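Wie lernt ein Roboter, eine Dose zuzumachen?

Hallo, da bin ich wieder! Letztes Mal ging es um Roboter, die immer denselben Handgriff machen, zum Beispiel Schrauben festdrehen. Denen sagt ein Programm ganz genau, was sie tun sollen: Arm hoch, Arm runter, drehen, fertig. Heute kommt etwas, das ich noch viel spannender finde, nämlich Roboter, die sich Sachen abgucken.

Wisst ihr noch, wie ihr gelernt habt, eure Schuhe zu binden? Bestimmt hat euch jemand gezeigt, wie es geht. Und dann nochmal. Und nochmal (bei mir war es mein Opa, und der brauchte wirklich starke Nerven). Irgendwann hatten eure Finger es kapiert, und heute denkt ihr gar nicht mehr darüber nach.

Ein lernender Roboter braucht auch jemanden, der es ihm zeigt. Nur ist er leider ein ziemlich langsamer Schüler! Für einen einzigen Handgriff will er vielleicht 200 Beispiele sehen, oder sogar 500. Bei unserem Projekt Bakolmont sammeln wir solche Beispiele, und zwar mit ganz normalen Menschenhänden. Man trägt eine kleine Kamera am Kopf, damit sie ungefähr das sieht, was man selber sieht, und dann macht man einfach, was man zu Hause auch machen würde: Dosen öffnen, Dosen schließen, etwas hochheben, etwas wieder hinlegen.

Mein erster Versuch war furchtbar. Ich habe die ganze Zeit aus dem Fenster geguckt, und auf der Aufnahme waren meine Hände fast nie drauf — 10 Minuten Fensterbrett! Daraus lernt ein Computer höchstens, wie ein Fensterbrett aussieht. Seitdem schaue ich brav auf den Tisch.

Später geht der Computer die Aufnahmen durch und sucht nach Mustern. Wo sind die Finger, wenn etwas aufgeht? Was hält die linke Hand, während die rechte arbeitet? Er weiß ja am Anfang nicht einmal, was ein Deckel ist. Deshalb nehmen wir auch verschiedene Dosen, große und kleine, und stellen sie mal hierhin und mal dorthin. Sonst glaubt er am Ende, Dosen stehen immer links!

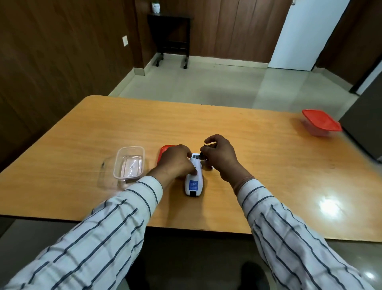

Zwei Hände, ein weißes Gerät und Dosen und rote Deckel, beide Male am selben Tisch:

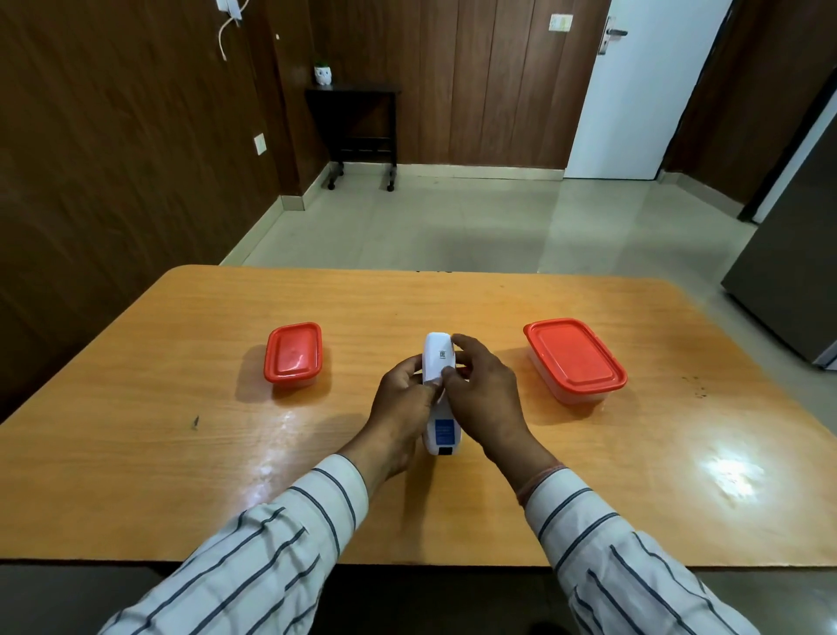

Umesh Awasthi wollte nach dem Lesen wissen, ob der Computer auch dann etwas lernt, wenn einem beim Vormachen etwas runterfällt. Er hätte solche Aufnahmen nämlich alle gelöscht, schrieb er, denn sonst lasse der Roboter nachher auch ständig Sachen fallen. Gute Frage! Wir behalten ein paar davon und schreiben dazu, dass es schiefgegangen ist. Dann kann der Computer beides vergleichen. Wie dieses Dazuschreiben geht, erzähle ich euch im September.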